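Speaker notes - "Keeping the Office Safe Without Driving Everyone Crazy"
Monday, July 9, 2018
Time allowed: 30 minutes, plus questions

Opening (slide 1)
Welcome everybody, thank them for coming in on a Monday, and mention that the coffee is at the back and nobody will mind if you get up for it. Say that this talk is for people who look after computers in small offices, very often on top of the job they were hired for. I did that for years myself, so I have a soft spot for you all!

Ask for a show of hands: who has antivirus software on every machine at work? Then ask who has looked at its settings since the day it went on. Wait for the laugh and move along kindly.

What we started with (slides 2 and 3)
When I came to Raltico we had 349 computers and three different security programs, depending on which year a machine was bought. Some of them updated on their own, some asked permission, and a few had been asking permission for a very long time. People had gotten used to clicking the little box closed (tell the story of the front desk computer here if the room seems friendly, skip it if we started late).

We moved everything over to Gukden, one program with one console, and that took most of the spring. Go slowly on this part. Folks always want to know about the cleanup, so explain that we took the old program off first, restarted, and only then put the new one on. Two scanners running side by side will fight over the same files, and the poor computer crawls.

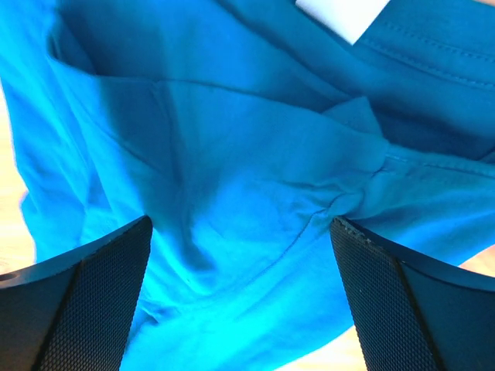 Can I leave the firewall that came with Windows turned on as well?
Use one firewall at a time, so if your security suite brings its own, let it take over and check that the Windows one has stepped aside.

Firewall rules (slides 4 and 5)
Explain what a rule is in plain words: this program may talk to the network, that one may not. In the first week the pop-ups came thick and fast, and my heart went out to the accounting team, who must have seen every one of them. What helped was putting 16 computers in learning mode for a few days, looking over the list together, and then sending the approved rules out to everyone else. Take your time with that list - it's dull work, and I'd still do it with a fresh cup of coffee and the door closed.

Mention laptops. They need a stricter set of rules away from the office, and Gukden can switch when it sees a network it doesn't know. Test that at home before you promise it to anybody.
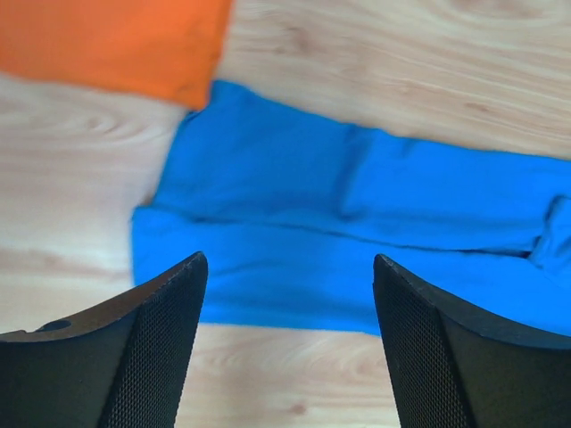 Orange and blue cloth on a wooden surface

Spam and attachments (slide 6)
The filter at the Bukora branch was set so high that it was holding customer orders. We turned it down a notch, added our regular customers to the allowed list, and asked people to check the quarantine folder every morning for two weeks. Remind the room that a filter needs a bit of looking after, like a houseplant, and that the sender's name on a message is very easy to fake.

Read out the Heo invoice message in full. It's a good one, with decent spelling and a polite tone, and the attachment was a script dressed up as a PDF. Show how to turn on file extensions in Windows so the real ending is visible. 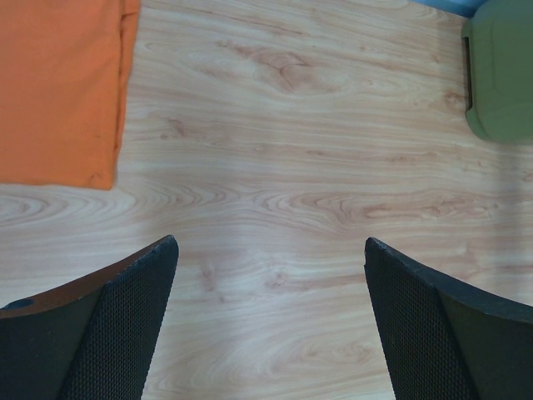 Folded orange cloth, upper left

Backups (slide 7)
Please don't rush this even if time is short. A backup drive that stays plugged in all day can be scrambled by ransomware right along with everything else. We keep two drives and swap them, and once a month we restore a folder to be sure it opens. Our test folder has 500 files in it, mostly old price lists, and it does the job nicely.

Questions
Repeat each question into the microphone for the people in the back rows. If someone asks about phones, say that's the afternoon session in room two. Handouts are on the table by the door, and the firewall checklist is on the last page.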